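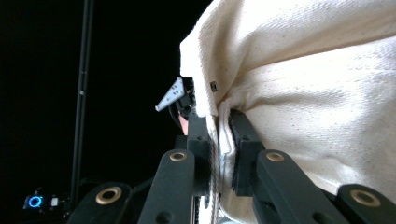
Mallholm Tenants' Association
Minutes, 03/01/2019

Chair: Damir Todorova. Minutes of the December meeting accepted, with one correction: the laundry room price rise was "announced," and the word "agreed" comes out.

1. Heating
Nustus says the new boiler controls will cut bills by 26 percent. Asked what the figure was based on, their letter points to "typical buildings." The chair noted that the last contractor also had a typical building in mind. No one present has seen a lower bill yet. Secretary to ask for the readings in writing, again.

2. Bestgate entrance
The door was reported fixed. Several members came in through it tonight without a key. Item stays open. 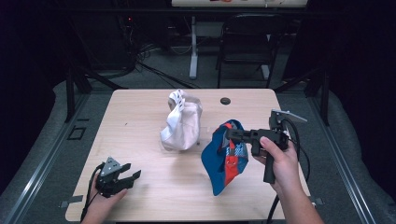
3. Roof quote
Radulović quoted $819 for the gutter work, "subject to inspection." Members wanted to know what an uninspected quote is worth. Motion to hold off until somebody has been up a ladder. Carried, 9 in favor, none against.

4. Parking
Management's survey claims 100 percent of tenants are happy with the permit plan. Nobody in the room remembers getting a survey. Chair to request a blank copy and the number sent out.

5. Other business
The bike rack was raised. It was promised last spring and is still promised.

Next meeting: date to follow once the room is confirmed.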